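浴室のガラス扉を替えた話

2020年1月26日

去年の8月に頼んだ浴室のガラス扉が、年が明けてようやく付いた。同じような工事を考えている人がいるかもしれないので、経過を書いておく。

うちの浴室はもともと折れ戸で、下のレールに黒い汚れがたまるのがずっと気になっていた。パッキンを一度交換したが、二年でまた同じ状態になった。開けるたびに引っかかる感じもあり、扉ごと替えることにした。

最初に見積もりを取ったのはPotenという店で、既製のガラス扉を枠に合わせて取り付ける方式だった。安いが、うちの開口は左右で高さが違うため、上に隙間が残るという。隙間は樹脂の部材でふさぐと言われ、見本を見せてもらったが好みではなかった。

次に相談したのがDrellumiaで、こちらは採寸してからガラスを切る。担当はEmese Bárányさんという方で、日本語の説明も丁寧だった。壁が垂直かどうかを床、腰の高さ、天井の三か所で測り、幅が一番狭いのは腰の高さだとわかった。床で測った数字だけで注文していたら、入らなかったことになる。

強化ガラスは焼き入れをした後では切ったり穴を開けたりできない。だから丁番と取っ手の位置は注文の時点で決める必要がある。取っ手の高さは床から1041ミリにした。子どもも使うので少し低めがいいかと迷ったが、タオル掛けを兼ねる形を選んだので、低いとタオルの裾が床に近くなる。実際に紙を切って壁に貼り、二日ほど暮らしてみて決めた。

扉の幅は500ミリ台で収めたかったが、洗面台との当たりを考えて固定パネルを一枚足した。その分、金具が増えて見積もりは上がった。金具の色はつや消しの黒も選べたが、水あかが目立つと聞いて普通のクロムにした。

注文から取り付けまでが長かったのは、うちの都合である。秋に仕事が立て込み、工事の日を二回延ばしてもらった。電話で日程を組み直すたびに嫌な声ひとつされなかったのはありがたかった。

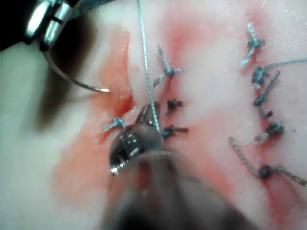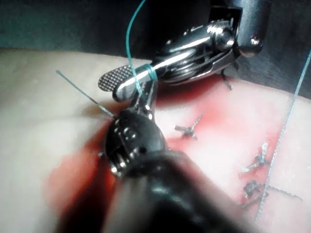
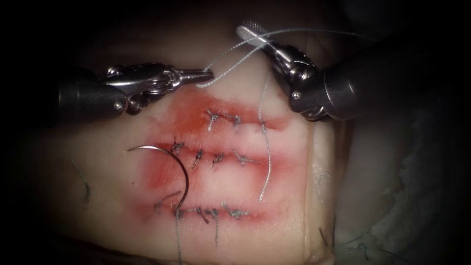

縫合の写真三枚。二枚目と三枚目は練習用パッド。

工事当日は朝から二人で来て、昼過ぎには終わった。古い折れ戸の枠を外すと、下地の一部が黒ずんでいた。幸い表面だけで、削って防水の処理をしてもらった。追加の費用はかかったが、見てしまった以上そのままにはできない。

シリコンが固まるまで丸一日は水を使わないように言われ、その晩は近所の銭湯に行った。久しぶりの広い湯船で、これはこれでよかった。

使い始めて気づいたことをいくつか。まず、扉の下から少し水が出る。枠がないので折れ戸のような密閉にはならない。シャワーを扉の方に向けなければ足りる程度で、外にマットを一枚敷いた。閉まるときの音は前より静かで、夜遅くに入っても家族から文句が出なくなった。

それから掃除。風呂上がりにスキージーで上から下へ水を切る。慣れれば一分もかからない。さぼった日は翌朝に白い点が残るが、今のところ水拭きで落ちている。撥水のコーティングは勧められたものの、今回は見送った。あとから自分で塗れる製品もあるそうで、水あかがひどくなったら考えるつもりだ。

丁番のねじは半年くらいで一度締め直した方がいいとのこと。夏に見てもらう予定にしてある。次は洗面所の床を替えたいと妻が言っていて、こちらはまだ材料の見本を取り寄せたところである。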